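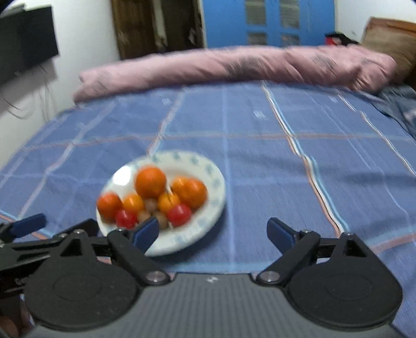
Petit-déj au lit : vous lavez les draps après ou pas ?

brillette19
Coucou tout le monde ! Le dimanche chez nous c'est assiette de fruits au lit, oranges, mandarines et tomates cerises, posée direct sur le drap à carreaux bleus. L'assiette c'est la blanche à petites fleurs bleues de ma grand-mère, j'y tiens comme à mes yeux. Ma question : le jus d'orange sur un drap à carreaux, vous le traitez comment ? J'ai du Brillum sous l'évier mais j'ai peur pour le bleu.

pladau_nico
Eau froide tout de suite, savon de Marseille, et tu laisses tranquille une heure. Le Brillum sur du bleu, non, j'ai niqué une housse de couette Clodgate à 11 euros avec (bon, à 11 euros je n'ai pas pleuré).

Saturnino Cantero
Pas d'accord du tout avec l'eau froide seule. Vinaigre blanc dilué, on tamponne, machine à 40. Et surtout un plateau ! Une assiette ronde sur un matelas, au premier coup de genou tout roule par terre.

brillette19
Le plateau je déteste, ça fait hôpital... Et une mandarine ça se prend avec l'écorce, ça ne coule pas !
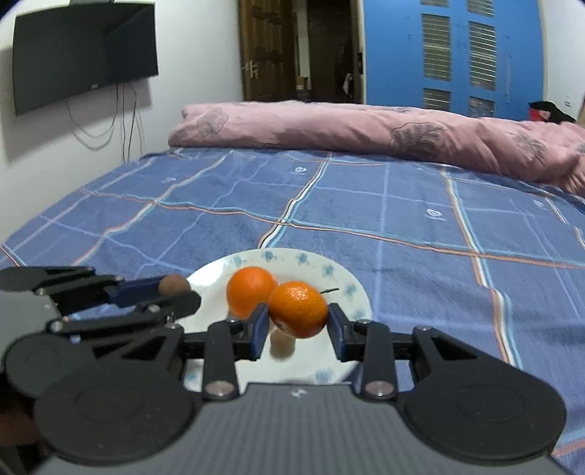
Re : et les tomates dans tout ça ?

mamie_vallejo
Moi ce sont les tomates cerises avec les oranges qui me chiffonnent. Dans la même assiette ? Au petit-déjeuner ? Les mandarines d'accord, ça s'épluche d'une main, mais une tomate cerise quand on croque dedans ça gicle jusqu'à la tête de lit. Les pépins, une fois secs, bon courage.

Saturnino Cantero
+1 pour les tomates. Pour le reste je maintiens le plateau.

pladau_nico
Il va nous le vendre son plateau :) Une grande serviette pliée sous l'assiette et on n'en parle plus. Par contre brillette, le vinaigre fais un essai sur un ourlet avant, le mien avait bavé.

brillette19
Va pour la serviette, et le savon de Marseille si ça tache. Les tomates restent, mon homme y tient ! Mamie, tu les mets où, toi, les épluchures ?

mamie_vallejo
Dans un bol à côté, sur la table de nuit. Jamais dans le lit.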